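Zundent Ovow Teaching Console
Review
Reviewed by Hussam Khalaf
Rating: 3.5 out of 5

The Ovow arrived on a pallet, with a manual that spends its first chapter on lifting with your knees. I took this as a fair warning about the rest of the experience.

For those who have not been following the small world of remote teaching gear, the Ovow is a pair of hand controllers, a foot pedal tray and a viewer, sold as one unit by Zundent. You hook it up to a two-arm surgical setup, you do the job yourself through the controllers, and the software keeps every motion next to the video so that somebody can train a policy on it later. We ran ours on suturing, which is the task everyone picks if they want to feel bad about their hands.

Setup

Zundent says an afternoon. Gualtiero Russo and I took 2 days, one of which went to a cable that fits either way around and works in only one of them. Once it was alive, calibration was painless. You move each controller to a few corners, the software thinks it over, and a green bar tells you that you are a competent adult.

The controllers

Very good. The grips are light, the wrist turns the way a wrist should, and the pinch has a soft stop at the end so you know when the jaws are shut. There's no force feedback, so how hard you are pulling on a thread is something you learn by watching it. Gualtiero adjusted in an hour. I pulled stitches out for most of a Saturday, and all of that is now stored as data, with my name on it, in a folder called "expert."

Throwing the wraps for an instrument tie is where the Ovow earns its price. One hand holds the strand, the other winds it around the closed jaws, and the scaling (we settled on 5 to 1) takes out enough of my coffee that the coils stay put. Our old Pellegrini rig had a tiny lag between hand and tool, and with every wrap you were chasing the thread like a cat. On the Ovow I stopped noticing the delay, and I am a person who looks for things to notice.

The pedals

Oh, the pedals. Clutch is on the left, record is on the right, and they are the same size, the same shape and the same cheerful gray. You clutch many times during a single stitch. You will therefore also stop recording many times during a single stitch. I put a strip of sandpaper on the record pedal. Zundent support called this "a great suggestion," which I believe is what they say before closing a ticket.

The software

The recorder is plain and solid. We logged 1,284 demonstrations and lost none to crashes. Trimming is quick, and you can tag an episode as good, bad or "review," a tag I used so often that it has stopped meaning anything. What I missed is a way to split one long take into steps. Needle pass, pull through, wrap, cinch: a person learns these as separate skills, and I'd like to label them separately without exporting the lot to Menon and doing it there. Menon does it fine. Menon is also a second license.

Noise and comfort

The fan runs at around 70 decibels by my phone, a bit like sharing a desk with a hair dryer. The armrest is excellent. The viewer fogs up if you sigh into it.

Should you get one?

If you are collecting fine two-handed work and your current rig makes you swear, yes. If you mostly teach a robot to put blocks in a bowl, you would be paying for wrist joints you won't use. Ours stays. Gualtiero has already moved his mug onto the armrest, and I have ordered more sandpaper.

Pros: controllers, motion scaling, stable recorder, armrest
Cons: pedals, no force feedback, no step labels, fan, that cable
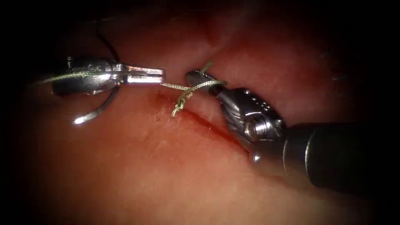
Instrument tie over the incision, green suture wrapped around the right-hand jaws.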